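How to Empty the Catch-All Bin Without Losing a Saturday

Every shop has one bin where things go to be dealt with later. Mine is gray metal, and later had come and gone several times.

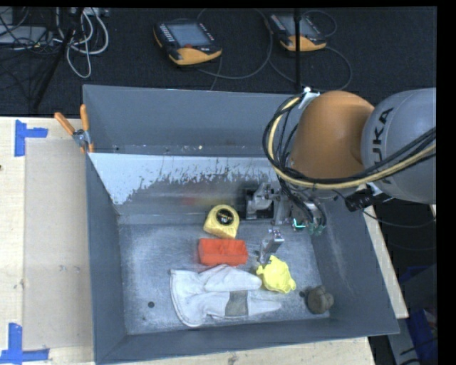
Down to the last few: tape measure, foam block, one work glove, a yellow plush toy.

1. Clamp the bin to the table. I skipped this once and spent the evening picking screws out of the carpet. Two clamps on the rim will do.

2. Take out anything sharp first, then anything long. Tape measures go straight back on their hook, where they will stay until you need one.

3. Deal with the gloves. A single glove gets 28 days to find its partner. My neighbor Olga Villanueva allows four, but she has better luck with gloves.

4. Foam goes in the packing box if it still has square corners. Crumbly foam goes in the trash, however sentimental you feel.

5. Toys get one round of "whose is this?" shouted up the stairs. No reply means the donation bag. Expect a reply ten minutes after the bag leaves.

6. Wipe the floor and walls with a damp rag and a little dish soap. The dust comes up easily. The grime on the back wall takes two passes and some muttering.

Let it dry before you start filling it again, which in this house is usually by dinner.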